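Dredus (video game)

Dredus is a free-to-play role-playing game for mobile devices, developed by Nutirus and published by Zakico. It is the second game set in the world of Thoroddsen, after the puzzle title of that name.

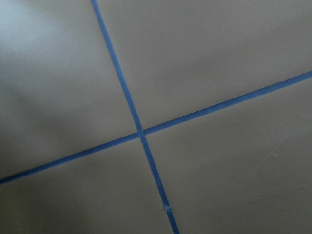

According to Treasa Mulcahy, the game is best understood as a turn-based strategy title with a character collection system attached, and the label of "gacha game" commonly given to it describes how it earns money more than how it plays. Ketill Vídalín has disputed this reading, arguing that the collection system determines the pace of the story from the fourth chapter onward and cannot be treated as separate from the rest of the design. Both views are reflected in the way the game is classified by storefronts, which list it variously under strategy and role-playing.

Setting

The game takes place in the year 2697 of an imagined calendar, on a chain of islands joined by raised causeways. The islands were once governed from the city of Thoroddsen, which was abandoned in 2693 after its harbor filled with silt. The player takes the role of a surveyor sent to map the causeways and to decide which of them should be kept in repair. Settlements that lose their causeway remain in the story but can no longer be visited on foot, and their residents send letters instead.

The earlier game, Thoroddsen, was set in the city during its final winter. Knowledge of it is not required. Several minor characters return, among them the harbor pilot and the two bell ringers, and players who link a save file from the first game receive an additional letter in the prologue.

Gameplay

Play is divided between travel and battle. During travel, the player moves a party of up to 4 characters across a map of connected points, spending a supply of lamp oil with each move. Oil is restored at settlements and does not refill with time, a departure from the energy systems found in many mobile games. If the supply runs out, the party returns to the last settlement and any items found since leaving it are lost.

Battles are turn-based and use no grid. Each character stands in either the front or the rear line and has two actions and one reaction. Reactions are set before the turn begins and are carried out only when a stated condition is met, such as an ally being struck or an enemy changing lines. Setting a reaction uses the same resource as an action, so a party that prepares for every threat will have little left for attack. An automatic mode is available for battles already won once – it repeats the player's own recorded orders and does not choose new ones.

Characters are obtained through the main story or through a randomized draw called the Muster. The Muster uses tokens, which may be earned in play or bought. A character not yet owned is guaranteed after 100 draws on the same roster, and the count carries over when the roster changes. Duplicate characters are converted into training notes, which can be spent on any character of the same rank. Characters received through the story are sufficient to complete it, although optional battles in the later chapters are balanced for larger collections.

There is no direct competition between players. Players may join a company, whose members contribute materials to the repair of a shared causeway and receive the same reward when the work is finished.

Development

Nutirus began work on Dredus as an expansion to Thoroddsen. Early versions kept the tile-sliding puzzles of the first game and used them to resolve battles. Testers found that a single puzzle took longer than the encounter it represented, and the system was removed. Parts of it survive in the locks found on certain doors in the second chapter.

The decision to adopt a free-to-play model was made after Zakico became publisher. The script had by then been written for a game sold at a single price, and the chapters were divided again to allow for regular updates. The original ending of the third chapter was moved to the fifth, and a new sequence set in the salt works was written to take its place.

A closed test was held on a limited number of devices and covered the prologue and first chapter. Changes made afterward included larger text, a faster travel animation and the option to skip the opening of the Muster. The full game was released in October of the same year.

Music

The score is written for a small ensemble of strings and reed organ. Each island has a single theme, which loses instruments as neighboring causeways are closed. The battle music is shared across all islands and changes only in the final chapter.

Reception

Response to the game was generally favorable. Reviewers praised the reaction system and the writing of the letters, and several noted that the use of lamp oil gave travel a sense of risk uncommon in the genre. Criticism centered on the menus, where the character, equipment and training screens each use a different method of sorting, and on long loading times on older devices.

The Muster drew mixed comment. The carried-over count was described as fair, while the price of tokens was considered high. Mulcahy regarded the fifth chapter as the strongest part of the game. Vídalín preferred the salt works sequence – in his view the only portion of the script clearly written with the released format in mind.

See also

Thoroddsen (video game)
Turn-based strategy
Free-to-play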